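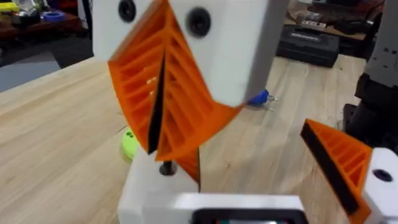

Cleaning and Re-Oiling a Light Wooden Tabletop

This procedure covers a light-colored wooden tabletop with straight, visible grain and an oil finish. It does not apply to varnished or painted tops. To tell them apart, put a drop of water on the underside. On an oiled surface the wood darkens slightly within a few minutes. On varnish the drop stays as a bead.

Materials

- Mild dish soap, unscented
- Two lint-free cotton cloths
- Sandpaper, 180 and 240 grit, with a flat cork block
- Clear hardening oil for interior wood
- Masking tape
- Nitrile gloves

Clearing the top

Remove everything, including small items that tend to stay on a work table: balls, marker caps, short-handled tools. Rubber and soft plastic can leave a dull ring on oiled wood if they sit in one spot for weeks. Metal tips leave gray or blue-black marks when damp, particularly on oak. Note where such marks are before washing, as they are harder to find while the surface is wet.

Washing

Dissolve a teaspoon of soap in a quart of lukewarm water. Wring the cloth until it no longer drips. Wipe with the grain, end to end, overlapping each pass by half the width of the cloth. Rinse the cloth, wring again and repeat with plain water. Dry at once with the second cloth. Leave the top overnight before sanding.

Marks and scratches

Ballpoint and marker: try soap first, then a little denatured alcohol on a cotton swab. Work from the outside of the mark inward. Alcohol strips oil, so the spot will need the same sanding and oiling as the rest.

Dents: lay a damp cloth over the dent and touch it with a warm iron for a few seconds. Check and repeat. Crushed fibers will swell back. Cut fibers will not.

Scratches across the grain: sand with the grain only. Feather the sanded area well past the ends of the scratch or a hollow will show in low light.

Sanding

Use 180 grit on damaged areas and 240 on the whole surface. Keep the block flat at the edges. On a veneered top, skip the 180. Vacuum with a brush head and wipe with a barely damp cloth. Check the result with a lamp held low at one end of the table.

Oiling

Tape the edge band if it is a different material. Apply a thin coat with a cloth, along the grain. Wait 20 minutes, then wipe off everything that has not soaked in. Excess oil left on the surface turns tacky and has to be scrubbed off. Apply the second coat the next day in the same way.

Lay used cloths flat outdoors to dry, away from anything that burns, or submerge them in water in a lidded metal can. Oily cloths left in a heap can self-ignite.

Light use is fine after two days. Keep water off the top for a week.

Last revised 12 November 2024

Shares: 100

2 comments

Nusrat Farooqui
Does the drop test work on a waxed top? Mine beads but I am fairly sure there is no varnish on it.

Mohsin Mughal
Wax beads too. Rub a hidden spot with mineral spirits on a white rag. If the rag picks up a yellowish film it is wax, and you have to get all of that off before any oil will take.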